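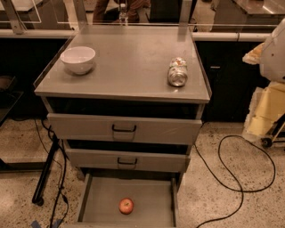
Ticket: Drawer station, Grerneston site
Subject: Reach and grip faults on bottom drawer, parts request on hold
Category: Equipment / Purchasing
Priority: Normal
Status: Waiting on supplier
Linked request: Second station, next budget period

Original report

Bottom-drawer tasks on the Grerneston station stop with a reach fault when the target is near the back wall of the drawer. Top surface and the upper two drawers run without the fault. The fault code is the general one for joint limit, so it doesn't say which joint. Clearing it and rerunning gives the same stop at the same pose.

Separately, the finger pads are wearing faster than the parts plan allowed for. The plan was copied from the Dralanport quote, which assumed tabletop work only.

Requested: (a) find out if the reach fault is a placement problem or a hardware limit, (b) a corrected spares line, (c) a decision on the lift option before the second station is quoted. Item (c) is the expensive one and should not be ordered on the strength of this report alone.

Update 1, site

Checked the obvious items first.

Power and comms cabling: reseated at both ends. No change.
Joint calibration: rerun from cold start. Passed. No change to the fault.
Firmware: already at the version Dralanport lists for this model. Not touched.
Payload setting: was still at the value used for the old gripper. Corrected. The arm now moves down more smoothly, but still faults at the back of the drawer.

The payload setting should have been changed when the gripper was swapped. Added to the swap checklist for both sites.

Update 2, site

Ran the drawer task with the base in its normal position and the drawer fully out. Pick and hold over the drawer is within range.

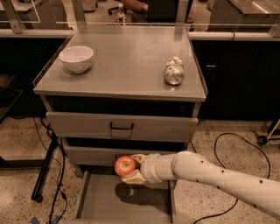
Apple held over the open bottom drawer.

The hold pose leaves enough joint travel to lower straight down. It does not leave enough to lower and then move toward the back. That points to base distance and not to a failed joint. Supplier told us on the phone that a failed encoder would show up at the top surface too, and we see nothing there.

Next test is to move the base closer and repeat. The mark for the base position has to be moved with it, otherwise the next shift will put it back.

Update 3, purchasing

Reading this alongside the quote. Please note for whoever picks up the ticket:

The lift option is priced separately from the arm. It can't be added to an installed base without sending the base back. If we order the second station without it and change our minds, we pay freight both ways and lose the station for the lead time, which Dralanport now gives as 12 weeks.

The parts line for the current year has $1,482 left in it. That covers pads and a spare cable. It does not cover a lift, a replacement wrist, or a service visit. Anything larger has to go on the linked request.

Pad sets are $127 each. The quote lists one set per year as the normal usage. We've asked where that number comes from and have no answer yet.

Update 4, site

Base moved closer and the distance re-taught. Results:

Front half of drawer: no faults.
Center: no faults.
Back wall, left side: no faults.
Back wall, right side: faults at the same joint limit as before.

The right side is the side the arm comes in from, so the elbow has to fold more to get there. Turning the base slightly may clear it. Did not have time before the end of the shift.

With the base closer, the elbow passes nearer to the front of the cabinet. If the middle drawer is left open it will be in the way. The task script currently doesn't check for that. Requesting a check step before any bottom-drawer motion: top and middle drawers must be closed or the script stops and asks.
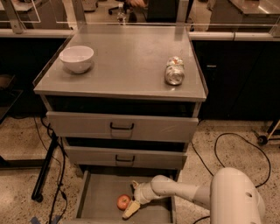

On the pads, the wear is at the tips. During tabletop work the load is on the flat of the pad and the tips hardly touch anything. In the drawer the finger goes in pointing down and the tip meets the metal floor if the height is off by a little. Lowering speed near the drawer floor has been cut by half in the script as a stopgap. This slows each cycle but we are not being measured on cycle time this quarter.

Asked if a softer pad is available. Dralanport has one under the Trarkeo name. Same mounting, same price per set, shorter stated life. No data for drawer work.

Update 5, supplier reply (pasted from email)

"Thank you for the log files. The stop is a normal joint limit and no fault is found with the unit. The recommended mounting height in the manual applies to work surfaces at bench height. For targets below that height the usable area becomes smaller and we suggest either the lift column or a raised target. Pad life in the quotation is based on bench work at 16 hours per week. For contact with metal surfaces please expect more frequent changes. We do not publish a figure for this."

Site comment: "Raised target" means putting the cabinet on a platform. That is a carpentry cost and not a robot cost, and it should be priced before the lift is. The cabinet would have to be fixed down, which also stops it shifting when a drawer is pulled. Downside is that the top surface goes up by the same amount, and bowl and can tasks on top would need to be re-taught.

Update 6, purchasing

Agreed that the platform gets priced first. Cullinane does our benches and can build one from the existing drawing. Their estimate is expected Wednesday. It will go on the facilities line and leaves the parts balance alone.

For the spares line, please give a usage rate from your own records. The supplier has said in writing they have no figure, so ours is the only one there is. I need it as sets per quarter. If you don't have a full quarter, give what you have with the hours run and I will scale it.

Also confirm which gripper the second station is being quoted with. The first draft has the old model and the second draft leaves the field empty.

Update 7, site

Gripper: same model as the one installed now. Do not accept a quote with the old one. The payload value is different and so are the pads, and we would be holding two kinds of spares.

Pad usage: two sets changed since the gripper was swapped. The first was changed late and had torn at one corner, so don't read it as a full life. We would plan on two sets per quarter per station, all drawer work. With the slower approach it may come in under that.

Base angle: turned the base toward the cabinet and re-taught. The right rear corner of the bottom drawer now clears the limit with the apple. It does not clear reliably with the block, where the gripper has to tilt to keep hold of it as it goes down. That uses up the wrist travel we gained. 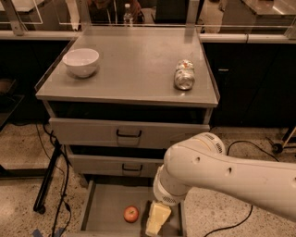
For planning, this splits the work into two groups. Round items and anything picked straight from above can run on the present setup with no purchase. Items that need a tilted approach at the back of the drawer need more height from somewhere, either the platform or the lift. If the second station is going to run only the first group, the lift can come off the quote.

Also found while re-teaching: cable slack on the base side is short when the base is turned. It isn't pulling, but there is little left. Add one longer cable to the parts order. The current one can become the spare.

Update 8, purchasing

Recorded as follows.

Order now, from the current parts line:
Finger pads, standard, two sets
Finger pads, Trarkeo soft type, one set for trial
Base cable, longer type, one

Hold for the linked request:
Platform, pending the Cullinane estimate
Lift option, pending the platform result
Pads for second station at two sets per quarter

Not ordering:
Service visit
Replacement wrist

The three pad sets come to $381 before freight. The cable price is still to come from Dralanport. I've asked for it as a separate line so that it doesn't delay the pads.

The second-station quote has been sent back for correction of the gripper field, with the lift shown as a priced option and not included in the total. Their prices are held through October.

Open items

Site: add the drawer-closed check to the task script. Trial the soft pads on the bottom drawer only and log hours at each change. Mark the new base position and angle on the floor.

Purchasing: enter the platform estimate when it arrives. Chase the cable price.

Supplier: corrected quote. Confirm whether the lift column changes the footprint of the base, as the aisle on that side is narrow.

Ticket stays open until the platform decision. Reach fault itself is reclassified from hardware to placement.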